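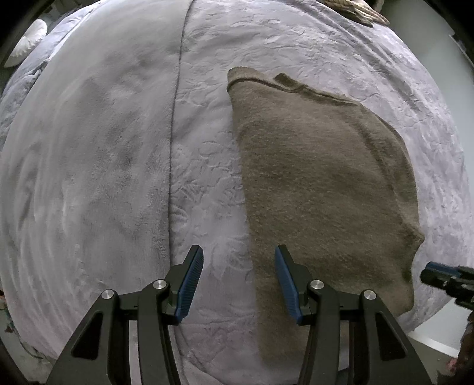 Embossed plush

Embossed plush is a soft pile fabric with a raised pattern pressed into it, used mostly for blankets, throws and bed covers. Leaves, petals and curling stems are the classic motifs, and they look their best in pale shades such as lavender-grey, where every small ridge picks up the light!

Making

The pattern is made with heat and pressure. An engraved roller flattens some of the pile and leaves the rest standing, so the design is felt as much as seen. Covers often set an embossed section beside a smooth one, joined by a seam. The smooth side has a charm of its own: brush it with a hand and it keeps the swirls and darker streaks until it is stroked back again.

Names

In Clunham the cloth is still called "gastent", after the Gastent mill, whose pattern book listed 809 floral designs (a wonderful thing to leaf through). Sincombe shops sell it simply as flower plush.

Use and care

A bed with a plush cover makes a lovely place for folding knitwear. The pile grips a jumper gently, so the sleeves stay put while the body is turned over, and a ribbed neckline can be smoothed flat without stretching. Dark wool may leave fluff behind, which a soft clothes brush lifts off. Wash cool, dry flat, and never iron the raised side, as a hot iron will crush the flowers.

See also: Chenille; Candlewick; Velour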